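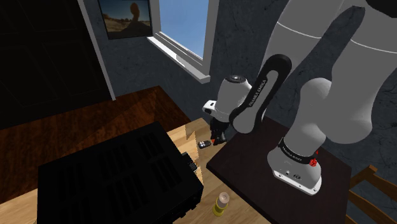 Rendered view: arm on a dark tabletop, light wooden table to the left.

Rathnayake Kitchen Table Recipes
README, second release

What is in here
A plain text collection of home recipes, typed up from handwritten cards and notebooks. One file per recipe, plus an index. Hiu-tung Chow did most of the typing. Abdul-Rahman Nartey checked the quantities, and where he disagreed with the card he left a note and kept the original figure.

What we think it is good for
Reading. Comparing how people wrote recipes down. Possibly cooking, if you already know how the dish should come out.

What we doubt
The first release claimed every recipe was "tested". We have taken that word out. Over 70 recipes had no record of anyone cooking them, and the records we did find mostly said "nice". A file now says tested only if one of us cooked it from the typed text alone. That leaves 40.

Oven settings are a mess. Many cards say "moderate oven" and we have not turned that into a number. Brostetti's conversion chart gives one answer and Trulon's gives another, and neither says where its figures come from. Use your own judgement.

Cups are worse. Some writers meant a measuring cup, others a teacup. Please don't send us a patch that converts the lot to grams. We had one of those in December and spent a long Saturday taking it out again.

"Serves 6" is copied as written. We tried the lamb pie and it fed 2.

Origins
Family names for dishes are kept, but treat the stories attached to them with care. Three separate cards claim to be the original Sostero plum cake. They don't agree on the plums, and one has no plums in it.

Layout
recipes/ the typed text
notes/ queries and disagreements
index.txt titles and page references, incomplete after S

Corrections
Send the recipe title, the line you think is wrong and what you are basing it on. "My gran did it differently" is welcome in notes/ but won't change the recipe text.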